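Fenness lab pits two grippers against the laundry, and the laundry is ahead

The robotics group at Fenness has spent most of November finding out which of two grippers is better at picking up a T-shirt. So far the findings run to 2762 logged attempts, one strongly worded note about carpet, and a growing respect for anyone who has ever folded for a family of five.

The comparison is between the Viltus, a parallel gripper with slim, stiff fingers, and the Trotulden, which costs more and has softer fingers that bend when they meet something they don't like. Both were bolted in turn to the same arms, run from the same controller and given the same clothes. The plan called for 3000 attempts, split evenly. Kastriot Berisha, who runs the bench, now expects to get there before the month is out, provided the wrist connector on the left arm stops coming loose.

"People want to see a folded shirt at the end," Berisha said. "I want to see one layer of cloth between two fingers. If we can't get that, the rest is just moving a lump from here to there."

The rules are stricter than you might expect for something that looks like chores. A grasp counts when the gripper takes hold of a hem or sleeve edge, lifts it clear of the floor and keeps it there for 8 seconds. Grabbing two layers when one was asked for is a miss. Grabbing the carpet is also a miss, and has its own column in the spreadsheet. The column was added on the first afternoon.

Carpet is the part of the setup that has split the lab. Most cloth handling work at Fenness used to happen on a smooth tabletop, where the fingers can slide under an edge without meeting much resistance. On carpet, a fingertip that comes in a little low digs into the pile and stops, and the controller, feeling the push, decides it has found a shirt. It then closes with great confidence on nothing. Berisha moved the work to the floor anyway, on the grounds that shirts end up there.

The Viltus did better than anyone had bet on in the first 1000 attempts. Its stiff fingers go where they are told, and on a flat hem with a bit of thickness to it they pinch cleanly. They do badly when the height estimate is off by even a couple of millimeters, as there is no give in them at all. The Trotulden forgives a bad height estimate. It also forgives a good one, bending politely out of the way of hems it should have picked up. Two of its fingertip pads have been replaced already, and a third is held on with tape pending a delivery.

Then there is the camera question, which was supposed to be a side issue and has eaten a week. The group has been comparing a view from head height with a close view from the wrist. The head view takes in the whole garment and makes it easy to tell a sleeve from a collar. It's less good at the last inch, where the gripper tends to hide the very edge it is after. The wrist view is excellent at the last inch and hopeless before it, when all it has to report is red, more red, and possibly a seam. Running both together is the obvious answer, and the current controller handles both together at a pace Berisha describes as "stately."
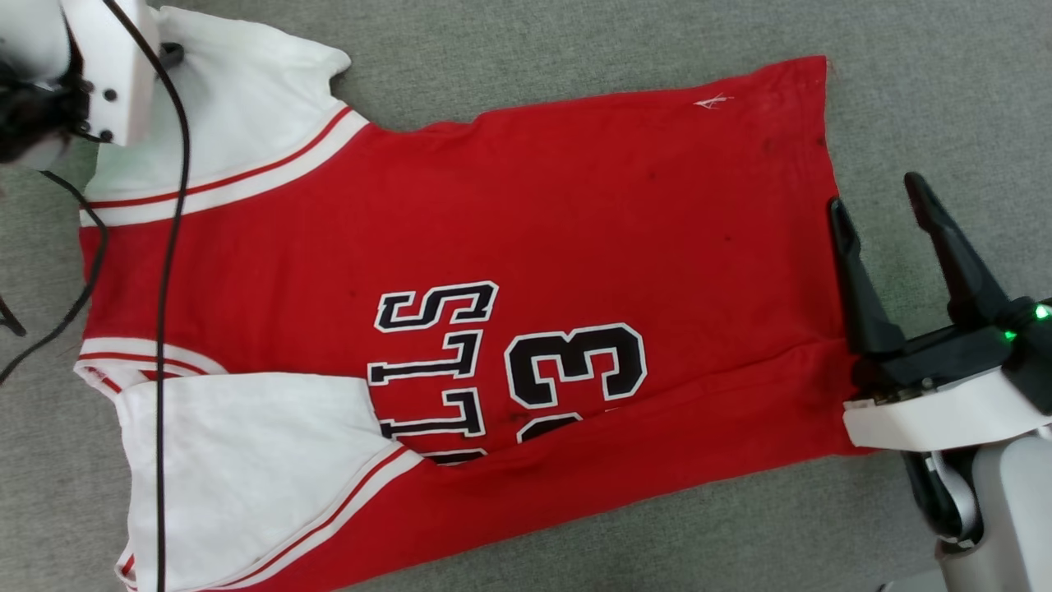

The head view during a hem trial. The shirt lies sideways to the camera, with one black finger over the edge of the fabric and most of the 2 in "23" lost in a crease.

Printed shirts have been their own lesson. Big block letters help a vision system work out which way a shirt is facing, up to the moment a fold swallows some of them. Striped trim is worse. The edge finder is fond of any long, straight, high-contrast line, and a band of trim is a much handsomer line than a plain hem, so the arm has to be talked out of pinching the middle of a sleeve. An earlier version of the software could not be talked out of it. The fix, for now, is a filter that asks whether there is floor on the other side of the line, and it works well enough on gray carpet that everyone is a bit nervous about gray shirts.

The software was written in part by Cao, the small controls outfit that shares a corridor with the lab and has been lending out its force-limiting code in return for access to the results. Cao's engineers would like the closing force turned down. Berisha would like it turned up. The present setting is a compromise that pleases the shirts, which slip out of it a good deal.

No winner has been declared, and Berisha won't be pushed into one while there are attempts left to run. Asked which gripper he would take home, he picked the Viltus for hems and the Trotulden for socks, then admitted that the sock trials have not begun. A mixed setup, with one type on each arm, is penciled in for after the current round - the mounting plates are different, so it will need an adapter, a new calibration and probably a new argument about cables.

The full log, including the carpet column, is to be shared with both suppliers once the last attempt is in. Towels are next on the list, followed by a fitted sheet, which Berisha has marked on the schedule in pencil.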